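Clubs > Student Projects > Interviews

Search this site Enter keywords Go

Teaching the reset: an interview with Gyula Kocsis and Ákos Hegedűs

The Cirkeo group meets after class in a computer lab on the second floor. It has 10 students this year, most of them in their second year of the mechatronics diploma. Gyula Kocsis runs the group. Ákos Hegedűs, who graduated from it and now works part time on its software, looks after the simulator, a home-grown package the students call Forkow.

The project for the year is a two-armed household robot that tidies a kitchen and living area. All of the work so far has been done in simulation. Kocsis says this was a budget decision first and a teaching decision second.

"One real arm of the quality we'd want takes up the whole year's money," he says. "Then you have 10 people waiting for one arm. In simulation they each get a robot and a room, and if they drive it into the counter it costs us a reload."

The students work in pairs, which gives 5 teams. Each team writes its own controller for reaching and grasping, and all of the controllers are run against the same set of rooms. The set stands at 317 rooms. Hegedűs generates them from a script that picks the furniture, the wall colours and the small objects, then drops the lot under gravity and waits for it to settle.

He is frank about the script's limits. "It has no taste. It knows that an apple can go on a counter. It doesn't know what else people keep in a kitchen, so you get toys and tools mixed in with the dishes. I used to filter those rooms out. Gyula asked me to put them back."

Kocsis explains that a controller trained on neat rooms did well on neat rooms and poorly on everything else. With the filter on, four of the teams had settled on nearly the same approach: find the counter edge, line up with it, and come in flat from the front. Once the mixed rooms returned, that approach stopped scoring and the teams had to go back to their depth data.

The head camera has been the hardest part of the year. It is fixed to the robot's body, so any lean in the body shows up in the view. In the first term the students assumed a level horizon. Their code took the bottom of the picture to be the floor and measured height from there.

"It works until the base pitches or rolls," Hegedűs says. "After that your glass is somewhere inside the wall. One team lost three weeks to it. They thought the grasp planner was broken and rewrote it twice."

The fix was to read the body's attitude from the simulated inertial sensor and rotate every point into the room's own axes before doing anything else. It comes to a few lines of code. Kocsis did not hand those lines out. He gave the class a set of runs with the body held at steep angles and told them to find the table.

Marking is done on a test called Oser, which Kocsis wrote himself. A run begins from a fixed pose with both grippers open. The controller is given the name of one object and has to lift it clear of the surface and hold it. Contact with anything else costs points, and knocking an object to the floor ends the run. Over the year the teams have logged 3,000 runs between them.

Thin glass remains the worst category. The simulated depth sensor copies the faults of real ones, so it looks through clear objects and reports whatever is behind them. Two teams now use the colour picture to guess an outline and ignore depth inside it. Kocsis thinks this is sound but slow. Plates are the next worst, as the fingers have nothing to close on unless the rim is lifted first. One team slides the plate to the counter edge and takes it from there, which the rules allow.

Asked what he would change, Hegedűs goes straight to the reset. At present each run reloads the whole room, and on the lab machines that takes longer than the run. He wants to save the settled state and restore only the objects that moved. He has a working version, but it sometimes leaves a gripper with stale contact forces, and the arm jumps when the clock starts.

"I can live with slow," he says. "I can't mark a student on a jump I put there."

In January the group will enter Odera, a regional contest for college teams that is run entirely in simulation. The entry will combine one team's perception code with another's arm control. Kocsis let the students choose which parts to use, on the condition that they argued from the logs. The discussion took two meetings.

Joining the parts has raised a small problem of its own. The two teams had numbered the arms differently, so for the first few tests the merged controller looked at one gripper and moved the other. That has been corrected. The interface is now written down, with left and right taken from the robot's point of view.
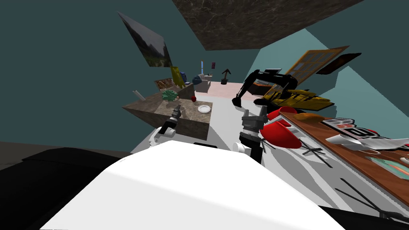

Kocsis would still like a real arm at some stage, and has asked the department for a used one with a single gripper. He expects the controllers to need a good deal of work before they run on it, mostly in timing. Hegedűs plans to stay on until the new reset is finished.

Contact the Cirkeo group | Copyright Cirkeo | Back to top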